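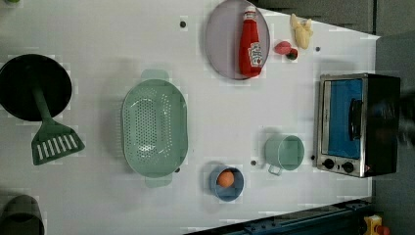
3.2 Parish registration and the shared meal

When we first went to Stasiv, we expected that most of our conversations would be about the registration form itself, since every congregation in the district had been asked to fill one out again under the revised rules on religious property. We did hear a good deal about the form - its 18 pages, the stamps, the long wait at the district office - but people kept steering us back to the meal after the Sunday service, and in time we learned to let them.

The reason is simple enough. Under the new wording, a hall used for worship and a hall used for "social purposes" are listed separately, and a congregation that eats together in the room where it prays has to choose one or the other. Of the 300 members we surveyed, most had never thought of the two as different things. Oksana Semeniuk, a deaconess who was very generous with her time, told us that her grandmother would have laughed at the question.

Figure 3. Table with kitchen items and toy foods, including a frying pan and a colander.

Kobzar and Rimkutė found much the same feeling in Plurkwood, although the congregations there are larger and own their buildings outright. We are a little more cautious than they are about calling it resistance. Several of the pastors we met had filled in the form gladly, and one had already moved the soup pots next door.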